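Titell teleoperation work, progress report
Oct 19, 2021
To: Thandeka Cele
From: Yupin Srisuk

Hi Thandeka,

You asked for the plain version this time, so I've left the charts in the shared folder and will just tell you how it's going. Short answer: pretty well, a bit behind on one thing, and I have one request for you at the bottom.

When I wrote in September we were still fighting the delay between the operator's hand and the arm. That's mostly sorted now! We moved the control software off the shared machine and onto its own box (the one you signed off on, thank you), and the operators noticed right away. Before, they'd move, wait, look, move again. Now they just work. I had a go myself and managed to drop only one part, which for me is excellent.

So, the numbers. We have 1363 demonstrations saved as of this morning. Of those, 198 are full runs, start to finish, and the rest are single steps, like lining up over a slot or backing away cleanly after a grasp. We threw out 123 more because the operator got stuck or we had a logging gap. I'd like that number smaller, but most of them come from the first week on the new setup and we've had very few since.

We're still collecting two ways. For the rough reaching moves, the operator takes hold of the arm and guides it by hand, and that's quick and nearly everybody gets the feel of it in an afternoon. For anything close up inside the computer case we use remote control. Hands on the arm get in the way of the cameras, and people also tend to push harder than they think they do. I was all for doing everything by hand-guiding in the spring, and I was wrong about that. The close-up work is just better from the remote station.

The policy trained on the Wuisan data is okay at reaching and not yet good at the last little bit. It gets over the drive bay nicely and then dithers. My guess is that our operators pause there too, to check their view, and we've been teaching the robot to pause! We're asking everyone to do their looking earlier, from higher up, and then go in with one steady move. I'll know more once we've retrained.

The late item is the processor step. The parts fixture from Irnerach came later than planned, and the first print held things a little too tightly. We have the new one on the table and it's much friendlier to grip from. We've started practice runs but I'm not counting any of them yet.
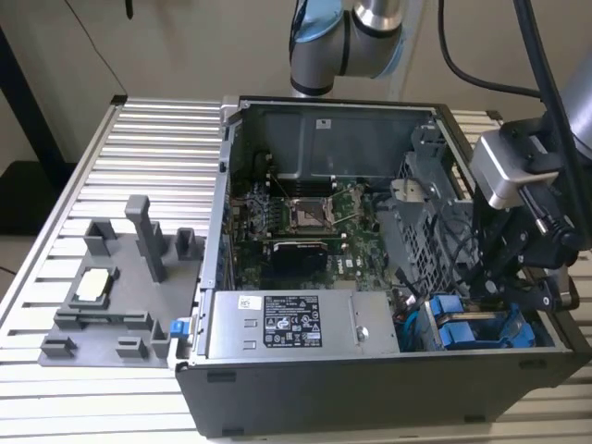
The Lelta cell, with the case open, the gripper over the drive bay and the parts fixture at left.

Next up is more full runs, with the case shifted a bit between them so the robot doesn't just memorize one spot. After that we'll retrain and do a proper side-by-side with the September model.

And my request: could we keep both part-time operators through the end of the next phase? Their contracts finish before the processor runs do, and training 2 new people would cost us more time than the extension costs in money. I've put the figures in the budget sheet, second tab. If you can let me know before I do the next schedule, that would be a huge help.

Come by and try the remote station whenever you like!

Yupin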